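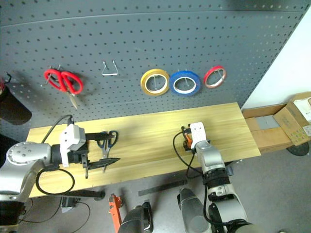
The pegboard is the great promise of the home workshop, and Sheldon Sandhu has been making it to himself since 1978. Everything gets a peg, he says, and everything goes back. The three rolls of tape, yellow, blue and red, do seem to believe him. So do the red-handled scissors. The black-handled pair is lying on the table, and one wire hook is holding up nothing at all.

Lingyun Yao, who fits out sheds around Flencombe, charges $279 for a wall like it. Two visits are included. Most clients need the second by May.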